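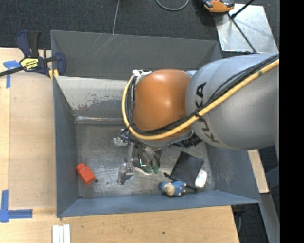

Walking the Tullar, One Bend at a Time

June
By the Perrin Books staff

Monique Coste did not plan to write a book about a river. She had set aside a summer to visit her aunt in Orkadholm, and on the second morning she walked down to the bank of the Tullar and asked a man mending a fence how far the path went. He told her it went to the sea if she didn't mind getting her feet wet.

Her new book, "Down the Tullar," covers the 90 days she spent finding out. It follows the river from the springs above Starnimeo to the mud flats at its mouth, with long stops in the mill towns along the middle stretch. We spoke with her by phone from her kitchen, where she was waiting on a plumber.

Coste had written about rivers before, mostly short pieces on dams and fishing rights. She says the book needed a different pace. "With an article you drive in, talk to four people, and drive out. I wanted to be around long enough that people got bored with me. Once they're bored they go back to what they were doing, and you can ask about that."

She carried a tent but used it less than she expected. Of her nights on the trail, 24 were spent under canvas. The rest were in spare rooms, two church halls, and a ferry office that had been closed for years and still had its timetable on the wall. She copied the timetable into her notebook, and it takes up a full page in chapter three. Her editor wanted it out.

"We argued over that page more than anything else in the book," she says. "I like that you can see how many boats there used to be. Every hour until nine at night, and two extra on market days. I could write three paragraphs about the river being busy and it wouldn't do the same work."

The early chapters stay close to Starnimeo, where the Tullar is narrow enough to step across. The springs sit at 2,765 feet, in rough pasture shared by several farms. Coste spent nine days there, longer than she meant to, while rain kept the lower path closed. She used the time to sit in on a dispute over a drainage ditch that had been going on since before either of the farmers was born.

Did she take a side? "No. I could follow both arguments for a while, and then one of them would bring up a wall that fell down in his grandfather's time and I'd be lost again. I put in as much of it as I understood. One of them has read the chapter and says I got the wall wrong."

Farther down, the book turns to the mills. Most have been shut for decades. A few have been made into apartments, and one is a furniture warehouse. Coste talked to former workers about the color of the water, which changed with whatever was being dyed upstream. Several told her they could name the day's order by looking over the bridge on their way in.

She was wary of making that sound charming. "It was dye. It killed the fish. People knew that, and they also remember the colors fondly, and I didn't think it was my job to sort that out for them."

The hardest part to write was the last 20 pages, on the estuary. The path gives out there, and Coste covered the final miles with an eel fisherman who preferred not to be quoted. She agreed, and then had to work out how to write about two days in a small boat with a person who could say nothing on the page. She ended up describing the birds, the tides, and what they had for lunch.

Asked what she would pack differently, she says a second pair of boots and fewer books. She mailed four of them home from the post office in Orkadholm and never missed them.

Her next project is still taking shape. She has been reading old survey reports on a canal that was started twice and never finished, and she would like to walk the line of it this fall if the landowners agree. So far three have written back. One said yes, one said no, and one sent her a hand-drawn map with no note.

"Down the Tullar" is out this month in paperback from Perrin Books.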